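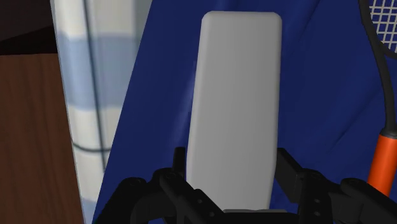
*Item 2: block, pale gray, no markings*

**Ticket:** Label text is cut after the comma
**Opened by:** Tatiana Zeman, Puvwood office
**Date:** 30 June 2026
**Products:** Flikby inventory (web), Dindero label printer
**Status:** open

Dear support team,

I keep our item list in Flikby and print the labels on a Dindero printer with Bakker paper rolls. Until last week it worked well. Now every label stops at the first comma in the item name. In the list on screen the name is complete, and in the print preview it is also complete. Only the paper is wrong.

What I have tried:

- Restarted the printer and the computer. No change.
- Put in a new Bakker roll. No change.
- Printed at 100 percent scale, then with "fit to label". No change.
- Removed the comma from one name. This label came out complete.
- Printed the same list from my colleague's laptop. Same result as mine.
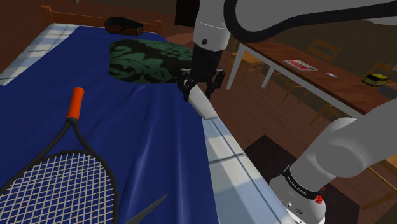 *Item 6: racket, orange grip, on blue sheet*

For item 6 the label says only "racket". This is a problem for us, as we have several names which begin with the same word, and after printing I have to write the rest by hand.

**Reply from support:** Please export the list as CSV and check if long names are inside quotation marks. Also tell us how many characters the longest name has.

I made the export this morning. The names have no quotation marks around them, so I suppose the printer reads the comma as the start of a new column. In the old export, which I saved in December, the quotation marks are there. The longest name is the one for the bedroom furniture, "dresser, orange-brown wood, diamond pattern on the front", and on the label I get only "dresser". A short name, "lamp, desk", is cut in the same way, so I do not think that the length is important.

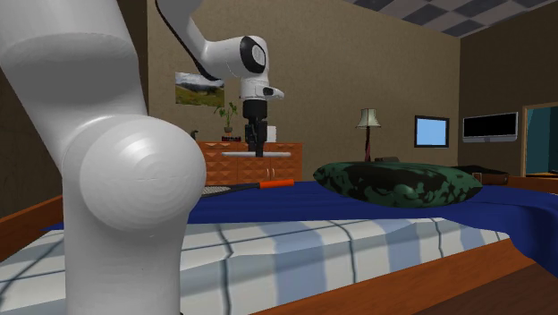 Changing the separator in the export settings has helped partly. With a semicolon the first 25 labels are correct, and then the printer stops and shows a memory message. The dresser label is now complete, with the diamond pattern and the color of the wood, but the text is so small that I must hold it close to read it. Is it possible to bring back the quotation marks from the old version? I would prefer this to changing all the names.

I attach both CSV files. If you need the printer log, please write me where I can find it.

Kind regards,
Tatiana Zeman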